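Three flights to Ravberg, and one very good sandwich

1 October 2023

I've been meaning to write up my September trip since the minute I got home, and then laundry happened, and work happened, and you know how it goes. So pour yourself something and settle in.

Those of you who have been reading for a while will remember that I swore off tight connections after the Trillthorpe business last spring. Well! I booked a 40-minute one anyway. The fare on Fagerlund was just too good, and my friend Finn Oltmanns, who flies that route far more than I do, promised me the two gates are practically next door to each other. He was right, bless him. I strolled over with time to fill my water bottle and buy a cheese and pickle sandwich that I am still thinking about.

The first leg was in one of those little planes with two seats on one side and one on the other, and I had 4A, a single seat with a window and no neighbor. If you ever get the chance to pick one of these, do it. I had my book, my coffee and a long look at a lot of small green islands, and I don't believe I turned more than a page or two.

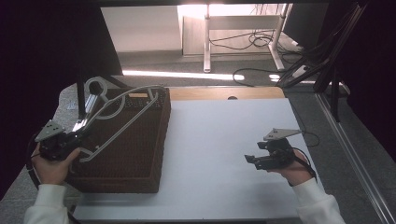
A woven basket with a curly metal handle, on a white tabletop.

The middle flight was the long one, and I'll be fair to Isano because I've been grumpy about them before. The seats are still narrow and the blanket is still more of a scarf. But the crew were lovely, dinner came early, and the man in row 24 who had been put in a broken seat was moved before we even pushed back – no fuss, no forms. I slept for four hours, which for me in economy is close to a record.

My bag did not make the last hop, I'm sorry to say. It turned up at the hotel the next afternoon, and Asanka Mridha at the baggage desk called me twice to tell me where it had got to, so I can't be too cross. I had a clean shirt and a toothbrush in my carry-on (thank you, Mother, for drumming that into me) and I managed fine.

Next time I'll tell you about Ravberg itself, and the tram I rode in the wrong direction for 13 stops. If any of you have flown the Fagerlund morning departure lately, leave me a note and tell me whether they still do the warm rolls. Mine had none and I was looking forward to them.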